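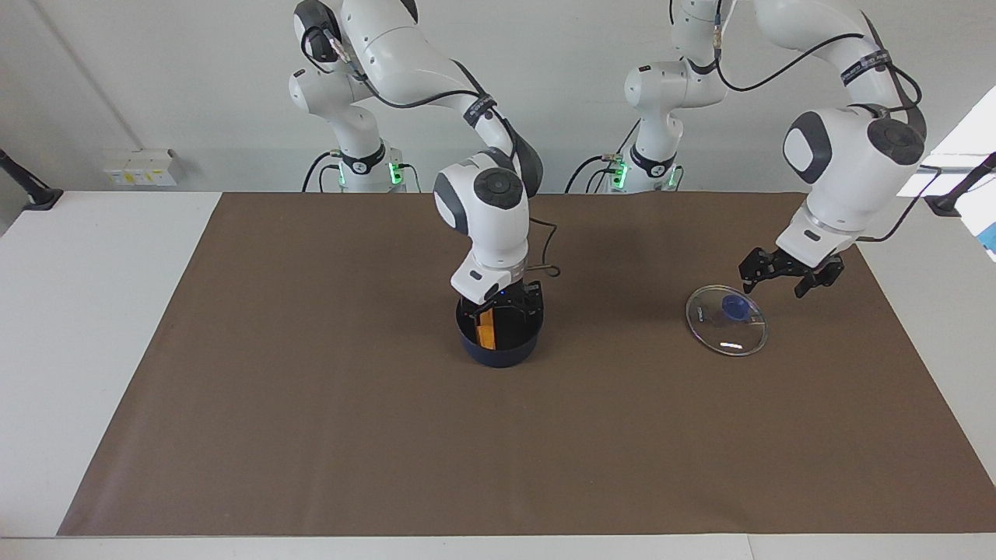

Donnelly Family Water Kit

The Donnelly Family Water Kit is a household water pack for relief agencies, local authorities and charities working with displaced families. It is supplied by Zuleck and packed for delivery by road, sea or air.

What is in the kit

Two folding jerrycans with screw caps
One lidded bucket with tap
Water treatment tablets
Cotton straining cloth
Measuring cup
Picture leaflet, with text in up to 3 languages

The tablets are for clear water. Cloudy water should be strained through the cloth and left to settle first. Full directions are on the leaflet — please make sure one goes to every household, even where kits are being split.

Ordering

Kits are sold by the pallet, 94 to a pallet. Orders of 1000 kits or more can be printed with the agency's own mark on the bucket and carton. Artwork must reach us before the order is confirmed, as we can't add it later.

Prices are quoted ex works from our Lastuslow store. Freight, insurance and customs papers can be arranged on request and are charged separately. Registered charities should send their registration number with the first order.

Storage

Keep cartons dry and out of direct sun. The tablets carry their own expiry date, printed on the strip. Replacement tablets and taps can be ordered without the rest of the kit.

Related items

Donnelly Hygiene Kit
Bretia shelter sheet, with rope
Bretia blanket, medium weight, baled

Stock of the Bretia blanket is low until November. Part orders are accepted — the balance follows when the next bales arrive.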